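June 2, 2023
Bilach bench, two-arm teleop, extrusion task

Picking up where I left off in May. Hermenegildo had the leader arms rezeroed before I got in (thank you!!) so I went straight to driving. The task is the same one Prapai wrote up: both grippers take the aluminum bar, one at each end, hold it level, lift, move it toward the back, set it down. Sounds like nothing. My forearms disagree.

Warm-up was 3 throwaway runs with recording off. I keep closing the right hand a hair before the left, and the bar swings toward whoever grabs first. Jhonatan's trick is to stop just short of touching with both hands, breathe, and then squeeze them together. It feels silly and slow, but my grabs got a lot more even after I started doing it, so I'm keeping it.

Other thing I noticed: I drive almost entirely off the head view. The wrist view I only glance at when I'm close in, and the fixed views I forget about completely until playback. Eustaquio says he's the opposite and watches the wrist the whole time. We should probably write down who drove which runs, because I bet the approach paths look different.

Pulled a few stills while scrubbing through:
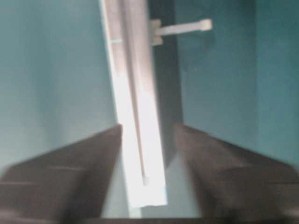
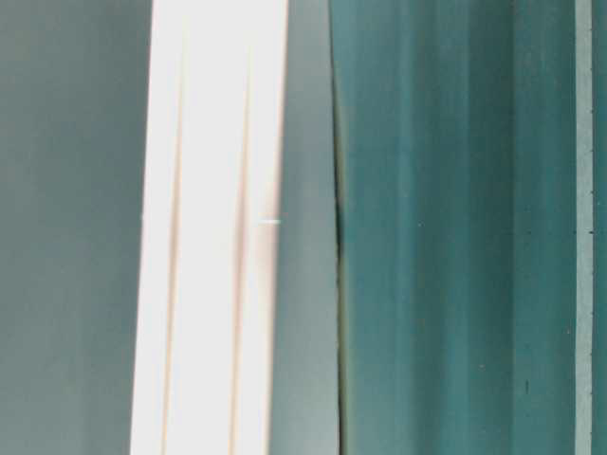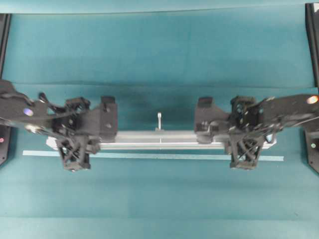
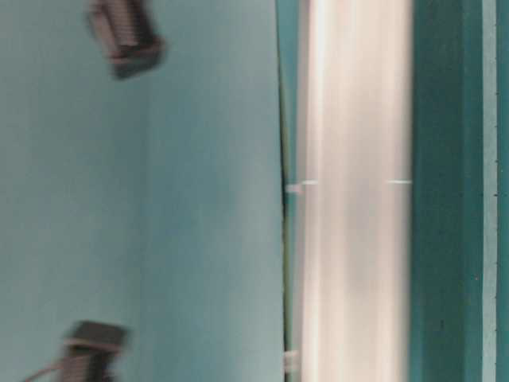
Playback notes

The head view is the good one. Bar held at both ends, both grippers easy to read, peg standing up in the middle where you can use it as a reference. If I had to train on one camera I'd pick that one and not lose sleep.

Wrist is usable but soft. The two fingertips are clear enough to judge the gap between them, and in the still I grabbed the white strip sits nearer the left finger than the right. The lower half of that strip is nearly blown out though. Try a lower exposure before the next batch and see what it does to the darker fingers, which are muddy already.

The fixed views bug me more. One still has no arm in it that I can make out, only the teal and that big white band. The other is smeared top to bottom, and it's turned on its side too. Emiliano thinks we can rotate in the loader and leave the mounts alone. Fine by me, but then it has to go in the config file and not in somebody's head (mine, last time, and we all remember how that went).

Recording

We're at 136 demos saved for this task, target is 500. I'd like to go back over the early ones from May before adding a whole lot more, since I was still jerking the lift back then and I don't want the policy learning my bad habits. Prapai would keep them in for variety. We went back and forth on it over lunch and got nowhere, so the compromise is to tag them "rough lift" and train 2 versions, with and without.

Also renamed the task folders so they stop colliding with the Skerham set. If your script broke this afternoon that was me, sorry!

Next time
- lower the wrist exposure, compare against today's
- sideways camera: rotation goes in the config, Emiliano to check
- driver initials in the run name
- ask Hermenegildo whether the leader grip springs can be softened a bit, my right thumb is toast
- tag the May runs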